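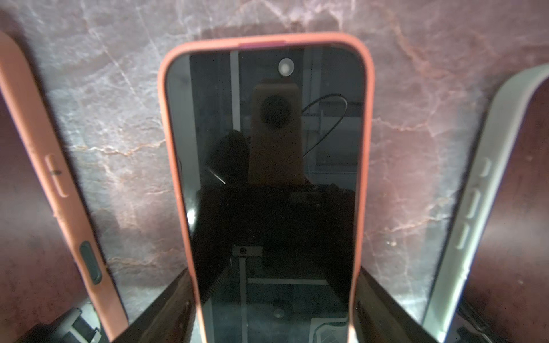 December 2025, kennel lab, Stokton

Continuing the barking trial with the Viltberg group. Short entry, because I spent most of the day cleaning the bark counter data and there is not so much to tell yet.

The treat dispenser from Dururex was set to release one piece after 13 seconds of quiet. For the older dogs this works well. For the young pointer it is too long - he barks again before he has earned anything, and so he learns nothing. I changed him to a shorter interval and will make it longer step by step. Please do not change it back without writing it here.

Bark counts for the pointer, evening session: 80 before the change, 39 after. I don't want to be too happy with this. In the second session the corridor was quieter, and the neighbour dog was out for his walk. I must repeat it with the same dogs present.

The counter also has a fault. When two dogs bark together it sometimes writes one bark, and when a metal bowl falls it writes two. I listened to 60 minutes of the recording by ear and corrected the sheet by hand. The corrected values are in the column with the star.

Reward pieces: the dry fish ones make too many crumbs and the dispenser wheel gets stuck. I went back to the small Kurian biscuits, broken in half. The terrier does not like them very much, but she takes them.
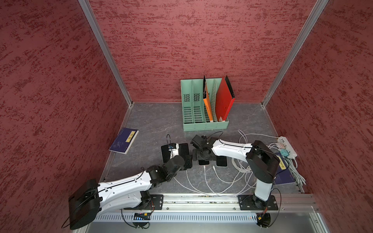
*Orange folder and red folder in the green organiser.*

Still open:

- second pair of quiet sessions for the pointer
- ask Dururex if the wheel can be ordered with wider pockets
- the terrier barks at the sound of the dispenser itself - try it behind the door, with the motor running but without food
- write the rule for "whining" (is it a bark or not? At present we are all counting it differently)

The older spaniel is finished with her part and can go to normal walks from now. Next full count in January.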